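Search products, scripts, rentals
Search

Filed under: Film & Stage > Audition Equipment > Self-Tape Sets

Jeder Self-Tape Set for Actors

The Jeder is a complete set for recording auditions at home. It was made for actors who must send a tape to a casting office on short notice and do not have a studio near them. The set is sold by Hotstead and can also be rented.
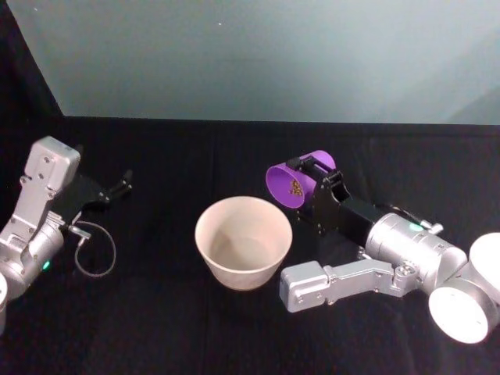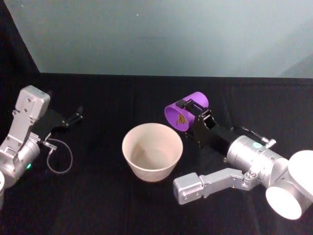
Reading time: 5 min

Who the set is for

Many first auditions for film and television are now done by tape. The actor receives two or three pages in the evening and the recording must be sent the next day. In this situation it is not pleasant to look for a lamp, or to ask the neighbor to hold a telephone. With the Jeder everything is in one bag, and one person can put it up alone.

We have sold the set to drama students, to stage actors who are trying film for the first time, and to agencies which keep one in the office for their clients. It is less suitable for group scenes. If you need to record more than two persons together, please look at the Usuga, which has a wider backdrop and a second lamp stand.

What is in the bag

- Folding backdrop, blue on one side and gray on the other
- Backdrop stand with two clamps
- Two soft lamps with dimmer, each with its own stand
- Clip-on microphone with a long cable
- Phone holder for the tripod, also for wide phones
- Tripod, adjustable for sitting and standing height
- Printed guide in English, Spanish and German
- Carrying bag with shoulder strap

A phone is not included. The reader stand shown in our older catalog is not part of this set anymore, but it can be ordered separately.

Backdrop

Most casting offices ask for a plain background in a calm color. The blue side is good for most skin tones and the gray side is better if you wear blue or have very dark hair. The fabric can be washed by hand in cold water. Do not iron it. If there are folds after transport, let it hang overnight and the larger ones will go out.

Light

The lamps can be set from warm to cold. For the usual tape we recommend to place both in front of you, a little above the eyes, and one of them weaker than the other. The light is then soft but the face keeps its shape. Actors with glasses should raise both lamps higher, so that the reflection goes away from the eyes.

Each lamp runs from the wall socket or from a battery. A full battery gives 30 minutes at the highest level and a good deal more at the lower ones. Batteries are charged in the lamp.

Sound

The microphone is clipped on the collar or hidden under a shirt. Your reader, who speaks the other lines, should stand close to the camera and speak more quietly than you. It is a common mistake that the reader is louder than the actor, and in a small room the microphone cannot repair this.

From our customers

Bernd Heitmann, actor and teacher, has used the Jeder with his evening class since last November: "I was afraid that my students would spend the whole lesson with the stands. After the second evening they put everything up in 5 minutes, and we could speak about acting again. I would only wish for a stronger zipper on the bag."

The zipper was changed after his letter. All sets sent out now have the new one.

Renting

The set can be rented by the week. We ask for a deposit, which is paid back when the bag is returned complete. Schools and theaters can rent several sets together under one contract. Please write to us early if you need them in November, when many drama schools are asking for tapes.

Spare parts

Clamps, cables and batteries are kept in stock. The Disex clamp also fits the Jeder stand, but it is heavier and we advise it only for outdoor work. For the backdrop fabric please give us the color and the year of purchase, as the size of the frame was changed once.

Guarantee

Two years on the lamps and stands, one year on the microphone and batteries. The backdrop is excluded from the guarantee if it was ironed or machine washed.

Last updated: October 7, 2021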